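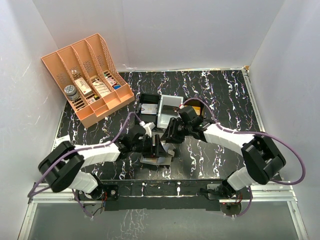
The Havar Household Storage Survey records how people in shared homes keep small everyday goods, from medicines and sewing supplies to stationery. Each of the 1,329 records covers one storage place and the items kept in it. Organisers are entered by their layout, so a plastic unit split into four long bays, with shallow compartments along the front, is a single record with each bay listed separately. Compartments left empty are entered as well – a blank field means that the answer is missing.

28 Nov 2020
By Jaqueline Robles and Jouko Kallio

Contents

The data are supplied in 2 files. The first, places.csv, holds one row for each storage place. The second, items.csv, holds the goods and is joined to the first by place_id.

Collection

Replies were gathered in June by post and by telephone in the towns of Climia and Dundau. Streets with fewer than 20 replies have been merged with a neighbouring street.

Known limits

Renters are over-represented. Item names were entered as given – spelling has not been corrected.

Contact

Questions on access should be sent to Yesenia Trujillo at the Carrillo office.

2 comments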